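Sidallow's back room gets its desk at last

2 min read

The small room at the back of the Sidallow community office has been cleared, painted and put back into use, and what a difference it makes! Anyone who remembers squeezing past the old filing cabinets to reach the kettle will hardly know the place.

Work began in July last year, when 89 boxes of old papers went off to the Garine store. The walls are now plain white, and a long white desk with a gently curved front runs along to the two-door fridge, so people can sit down with a cold drink and get on with things.

Ravindran Achari, who drew up the layout, is delighted with it. "We tried the fridge in two other spots and it was in the way both times," he said. "Next to the desk it just works – you can reach it without getting up, if your arms are long enough."
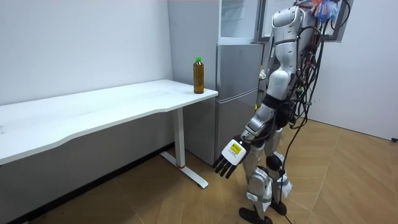 Photo: Hegde / Sidallow office

The desk's end rests on a white metal leg with a long flat foot, and the top is being kept as bare as possible. A bottle with a bright green cap had already found its way to the fridge end when our picture was taken.

Next on the list are shelves and a decent lamp, both coming from Geltalmont. Bookings are open now, and the key is at the front counter – do go and have a look.

1,241 views · 2 comments · Share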